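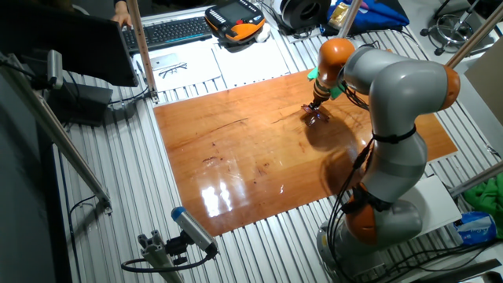 Glossy board on the slotted table, overhead lights glaring in the shine.

9/20/22, shellac notes, finishing bench

Okay, second try at writing up the shellac business, because I left half of it on the back of a sandpaper sleeve and somebody (me) used the sleeve.

Where we are: the sideboard for the Jedesix job has two doors, a top and a plinth, all going orange shellac, rubbed out, then wax. The doors were looking great until last week, when I put the straightedge light across them and saw the left one had a gray bloom over the lower half. Not a big bloom! You'd never see it standing in a dining room. But I saw it, and now I can't stop seeing it.

First guess was damp. It rained most of Friday and the roll-up door was open for the lumber delivery, so I figured moisture got into the alcohol while it flashed off. Li-hua's guess was old flakes. Valtteri's guess was that I'd gone back over it too soon, which he said very politely and which I did not enjoy.

So I made test boards. Offcuts of the same cherry, planed, sanded up to 220, wiped down with alcohol, all on the same afternoon. I wanted the variables separate this time instead of my usual habit of changing everything and then feeling good or bad about the result.

Board A: the old Pindov flakes, the ones in the jar with the cracked lid. Two-pound cut, mixed last month.
Board B: new Pindov flakes, same cut, mixed fresh and strained through a paint filter.
Board C: new flakes, but with the alcohol from the old can, the one with the dent.
Board D: same as B, but I rushed it on purpose. Coat after coat, as soon as it stopped feeling cold to the back of my hand.

Four coats on everything with the pad, then left alone overnight. I used the Cusi pads for all of them so the pad wouldn't be part of the argument. (They still shed a little for the first few strokes. Wipe them on scrap first.)

Results, in the order I cared about them.

Board A stayed soft. Thumbnail test the next morning left a dent on A and nothing on B. That jar is done, and I've poured it off into the waste can and written DEAD on the lid so it can't sneak back. Anything mixed more than 14 days ago I'm now going to drip on glass before it goes near real work. If the drip isn't hard by the next morning, out it goes. I've read people who keep mixed shellac half a year and swear by it, and good for them, but our shop gets hot in the afternoons and I don't trust it.

Interesting though: A did not bloom. Soft and a bit sticky, nice and clear. So Li-hua was right that the flakes were bad and it still wasn't what did the door.

Board B is lovely. Warm, deep, no drag marks to speak of. I keep picking it up.

Board C bloomed. Same gray, same sort of cloudy edge as the door, heaviest where I'd put on the wettest coat. I'm pretty well convinced it's the can. The cap had been cross-threaded for who knows how long, and alcohol will happily drink water out of the air all summer. I had been topping up my pad from that can when I did the lower half of the left door, and I know that because I remember running out of the good stuff and being annoyed about walking to the cabinet. So there's my culprit, or most of it.

Board D: no bloom, but the surface is rippled and it grabbed the pad badly by the third coat. Valtteri gets partial credit. Rushing makes an ugly board, just a different kind of ugly. I've shown him D and he nodded at it for quite a while.

Fixing the door

I tried the fix on C first. Fresh alcohol on a nearly dry pad, just a few drops, and quick light passes the length of the board without ever stopping. The gray lifted on the first pass over most of it, and the heavy corner needed another go after lunch. The trick is to keep the pad so dry you think it's not doing anything. The moment it feels wet you're dissolving the finish and pushing it around, and I have a nice swirl in the corner of C to prove it.

Then I did the door the same way. Took it off the hinges, laid it flat on blankets, lights low from the side. It came up clear! I left it overnight and looked again this morning with coffee in hand, and it's still clear. I'll put one more thin coat of the fresh mix over both doors so they match, and after that nobody touches them for seven days. I mean it. No wax, no leaning things on them, no "just checking" with a fingertip.

Mixing, for whoever does it next

I got asked how I do the cut, so this is the version I'd like us all to use. Weigh the flakes on the small scale. Grind them a bit first in the old coffee grinder, which lives on the finishing shelf and must never go back to the kitchen (Skarphéðinn, please). Flakes in the jar, alcohol on top, lid on, swirl it every time you walk past for the first hour or it sets into one big toffee at the bottom. Leave it overnight, strain, label with what it is and the day you mixed it. No label, no use. I'm throwing out anonymous jars from now on, including mine.

For alcohol we're switching to the small Prornuser bottles. They cost more per quart and I did wince, but we open one, use it up and open another, and a big can half full of air is what got us here. Mohammed-Awal has put in the order and says to expect it by the end of the week.

Color

The new flakes are a shade redder than the old ones. Side by side on cherry you can tell, on walnut I couldn't. The plinth was done entirely with the old batch, and it's soft too, come to think of it, if it came from the same jar. Ugh. I pressed a nail on the inside face where it won't show, and yes, slight dent. So the plinth gets washed off and redone. It's small and it's mostly flat, half a day with breaks. Better now than with a customer's vacuum cleaner bumping into it.

The top hasn't been started, which suddenly feels like good luck. I want to fill the grain around the knot first. Last time I used shellac and pumice and it went milky in the pores, so this time I'm trying plain shellac drop-filled and leveled back. Slow, but I've got to wait on the doors anyway.

Odds and ends

The dust collector hour meter says 3,936 and the filter hasn't been shaken out since I can't remember when. Some of the specks in board B are plainly from that. Shake it out at the end of the day, never just before finishing, and give the air a night to settle.

The thin linen for the outside of the pads is nearly gone. Old bedsheets work if they've been washed to death. Bent brought in a bag of them, and the blue ones are not colorfast with alcohol! White only.

Wax: still haven't decided between the dark and the clear. I'll try both on B and live with it on the windowsill a bit. Li-hua thinks dark will settle in the corners of the door moldings and make it look older than it should. She may have a point, although I sort of like that.

Still to do: redo plinth, last coat on doors, drop-fill the knot, hang the boards on the wall by the sink with A, B, C, D written on the back in marker. Leave C's swirl as it is. And get rid of the dented can, which I noticed just now is still on the shelf.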